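The cable, the table and the second arm

2/9/24

After the last post some of you wrote to me and asked if the arm is already picking things. It is not. I want to explain where we are with it, and also to write down some mistakes while I still remember them well.

For those who are new: I am building a small arm with a gripper in the shared workshop of Karamanlidis, the old printing house behind the market. I rent a bench there together with Spyros Drakos. There is another Spyros in the same room, Spyros Margaritis, who repairs bicycles, so in this blog Drakos is Drakos and Margaritis is Margaritis. The arm has the name Clelia. Melina Sotiropoulos chose it and I did not ask why.

In May I believed that the mechanical part was finished. The arm was standing straight, the joints were turning, and the fingers were closing in parallel as they should. Then I fixed the camera on the wrist and routed its cable along the forearm, and from that moment everything became more difficult. When the wrist turned far to the left, the cable pulled the camera a little, the picture moved, and the program thought that the whole table had moved. I was looking for the error in my code during many evenings. I changed the calibration, I printed the checkerboard again on thicker paper, I even changed the lamp. Drakos came, turned the wrist slowly with his hand, and put his finger on the cable. He said nothing. I was a bit ashamed.

The repair was simple. I made a longer loop of cable and tied it before the joint and after the joint, not on the joint. If you build something similar, please leave more cable than you think is beautiful. My loop looks like an ear now, and it works.

The second problem was the fingertips. I printed the first pair in hard plastic and they slipped on everything that was smooth. Then I glued on them a rubber from an old mouse pad, which was holding very well but came off after 30 grips, always on the same side. Thodoris Tzanetos told me that I should roughen the plastic with sandpaper before the glue and press it in a clamp for the night. I had read the same thing on the tube of the glue, to be correct, but in a language of which I understand only half. After the sandpaper the rubber stays. I have not counted the grips any more.

Now about the simulation, which is the part where I spent most of the summer.

I did not want to have it in the beginning. My opinion was that a person with a real arm on a real bench does not need a copy of it in the computer. But our bench is shared, the workshop closes early, and I have the arm for myself only 2 evenings in the week. At home I have a computer and time after dinner. So I made a simple model: the arm, the gripper, one flat table, a light. Magdalini Kontogiannis, who knows much more than me about rendering, helped me with the materials. I wanted the table to be gray, as this is easy, and she said that I should take something nearer to our bench, even if it is not the same. We have a brown one now, with a very fine grain. She was right in this. On the gray table my detector was finding objects too easily, and in the workshop it was finding nothing.

I gave the simulated arm its own wrist camera and tried to put it in the position of the real one. This needs patience. The real camera sees the ends of the fingers at the bottom of its view and then a lot of table, and I wanted to have the same. If the camera is tilted too much toward the hand, you see fingers very nicely and you do not see what they are going to take. If it is tilted too much away, the program cannot know where the fingers are in the last centimeters, and it closes them in the air. I moved it by small steps and compared with the real view side by side on the screen. I still think it could be a bit higher, but I stopped there. One has to stop.

What surprised me is how much trouble the shadows are giving. On a plain table a soft shadow is often the strongest thing in the picture, and my first detector was very happy with shadows. It reported them as objects, with good confidence, and sent the arm to pick them. I saved 904 pictures with nothing on the table, only with different positions of the arm and of the light, and I added them to the training as examples where the correct result is "no object". It was boring work. For the next version I would do it first, before I collect any picture with a cube or a bottle cap.

After this training the false picks became rare in the simulation. In the workshop they are less frequent also, but they still happen when the door to the yard is open and the sun comes low over the floor. Margaritis needs the door open for the smell of the solvent, so I will not ask him to close it. I will have to teach the detector about the door.

There is one more thing I must confess about the units. My model of the gripper was drawn in millimeters and the simulator was waiting for meters. The first time I loaded it, the hand was so large that the camera was inside of it, and I saw only black. I thought the rendering was broken and I wrote a long message to Magdalini. She answered with one word, "scale". I have kept the message.

Some of you asked which controller I use. It is a Bruven board, the small one, bought second hand. I cannot recommend it and I cannot say bad things about it. The connector for the power is loose if you touch it, so I put a drop of hot glue. The motors come from another project that Drakos did not finish, a curtain opener with the name Ilon. He says that he will want them back. I hope that he forgets.

What I plan for the next weeks: first, to run the empty table test again with the arm lower, as most of the wrong detections come when the hand is near the surface and its own shadow is dark. Second, to change the lamp position in the simulation between runs by script and not by hand, because I forget to write down what I changed. Only then I will put a cube on the table, in the computer and on the bench in the same evening, and compare. Melina wants to start the second arm already. I told her that we should first have one which can lift a cube, and she has ordered the bearings anyway.

If you have experience with soft shadows and small detectors, please write to me under this post. I read everything, also when I answer slowly. Until then I continue with the empty table.
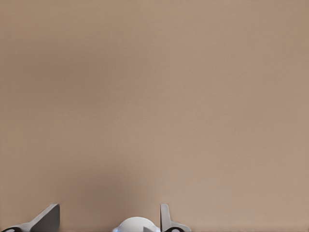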